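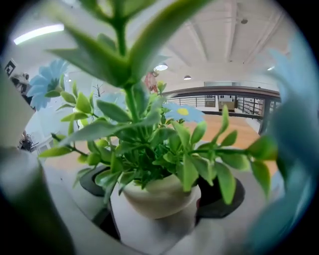
Rivine wrote back on Saturday that fifteen episodes out of 648 couldn't make any difference, and that I should send the cleaned set of 633 and start training. The message came in at six in the morning. I read it on the bus to Humphreys and didn't answer it.

The cleaned set was what the filter left after it ran. We had named the filter Joltorent during the first month, when it mostly crashed. It looked at the track of each hand and the opening of each gripper, and it dropped any episode where the pot went somewhere the hand hadn't taken it. I wrote most of it and I had been proud of it. It found mistakes that two people watching on fast forward had missed.

The task was simple to say. Take the small plant in the white pot and move it, with the left hand staying out of the way. A person did it wearing the harness, and later an arm at Multovberg was supposed to do it from what the person had done. Between the person and the arm there was only the data, and the data was my job.

On the clean set the arm did well. Then it would nudge the pot, the pot would go over, and the arm would carry on as if it were holding something. It closed on air, lifted, moved across, opened and went home. I had watched it do that 30 times on the Multovberg video, and it was just as calm every time.

I wanted to see what we had dropped. I got a coffee, sat down at the desk by the window and opened the good ones first, to have something to compare with. 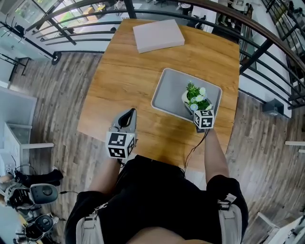 The dropped folder

There were fifteen files and no notes with them. The filter didn't write notes. It gave each file a score and a line number, and the line number was where the score went bad.

I played the first one from the start. The person reached, the pot tilted, and the person let go and waited. You could tell it was waiting because the hand didn't drift. Then the jaws came around lower and took the pot by the side, and the episode ended a few seconds later with the plant upright. The filter had stopped reading long before that.

The second was almost the same. In the third the person gave up, put both grippers down flat and ended the recording. The fourth took so long that I fast forwarded, felt bad about it, and went back.

By lunch I had a list. Eleven of them ended with the plant standing. Four didn't. I wrote that in the margin of the draft and then deleted it, as the draft was supposed to be finished.

I called Multovberg. The woman who ran the arm there picked up on the first ring, which meant she was bored.

"How long do you need it for?" I said.

"How long do you want it for?"

"One night. I want to put fifteen episodes back."

"The bad ones?"

"The ones the filter calls bad."

She didn't say anything for a bit. I could hear a fan running on her end.

"Rivine is going to see the job in the queue," she said.

"I know."

"Then label it properly. If it's labeled they can't say you hid it."

So I labeled it. I called it "all episodes, no filter," and in the comment field I put my initials and the reason. I kept the settings the same as the clean run, down to the seed, and changed only the file list. Then I went through the fifteen once more to check the timestamps, and stopped on one I had skipped in the morning. 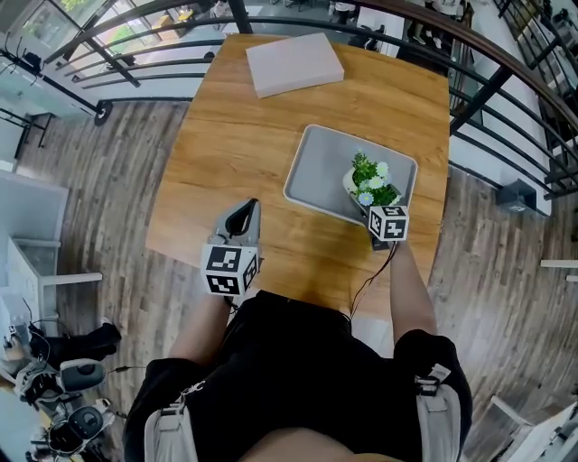 My trouble with the filter was that it scored a moment and we were using it to judge a whole attempt. If you had given me one line out of a track and asked whether the attempt was good or bad, I would have said bad and gone on to the next one, and so would anybody on the project. I paused the video at the bad line and left it there. The pot was on its side in the tray, with the right gripper up against it and the left one down on the table. From that alone I couldn't say if the hand was pushing it or coming back for it. I let the file run and the hand came back for it. I wrote down the time and moved it to the list with the others.

The night run

I slept at my sister's, who lives closer, and checked the queue from her kitchen before she was up. The job had finished. The score on the standard test was slightly worse than the clean run. I had expected that and it still bothered me. It meant the first table in the draft would look worse, and the first table is the one people read.

Multovberg had left a message at the end of it. She had run the arm with the new weights and tipped the pot over herself with a ruler, over and over, until her shift ended. Most times the arm still closed on air. But twice it had stopped partway up, opened, and gone down again lower.

"Two isn't a result," her message said. "I'd like to keep going, though."

I wrote to Rivine then. I said the clean set was ready and they could have it. I said there was a second run, that it was worse on the table we had agreed on, and that I wanted a paragraph about it in the report with the failures counted. I asked for another week on the arm.

My sister came in and asked if I was working. I said no, and moved the laptop so she could put the plates down.

The reply came while we were eating. It said they could give me until Wednesday, and asked what the ruler was for.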